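Home Topics Economy Labor and Employment Index

Wage subsidy

A wage subsidy is a payment made by a government to an employer, or less often to a worker, that covers part of the cost of a job for a limited time. It is used mainly to bring young people, the long-term unemployed, and other groups with weak ties to the labor market into paid work. The payment may be made in cash, as a tax credit, or as a cut in payroll contributions.

Most programs set a fixed share of wages, a ceiling on the monthly amount, and an end date. Some also require the employer to keep the worker for a period after the payments stop. In the Verkance district program, which opened in September, employers could claim support for new hires under the age of 23, and each business was limited to 2 subsidized posts at a time. The program received 265 applications in its first round and approved 145 of them.
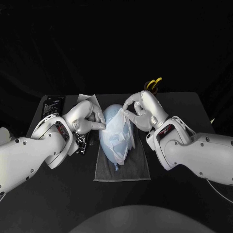 Economists have long disagreed about how many of the jobs supported in this way are new. An employer may take the payment for a person it would have hired anyway, a result known as deadweight loss. It may also let an unsubsidized worker go and fill the post with a subsidized one, which is called displacement. The labor economist Sándor Bakos argued in his study of the Verkance program that small firms were less prone to both effects, as few of them had planned to hire at all.

Subsidies are often joined with training. Under the Kedari model, part of the payment is held back until the worker completes a course approved by the local employment office. Critics of this model point to the paperwork involved — a burden that falls most heavily on shops and workshops with no office staff.

See also: Apprenticeship; Payroll tax; Public works; Youth unemployment

Last updated: Wednesday, March 9, 2022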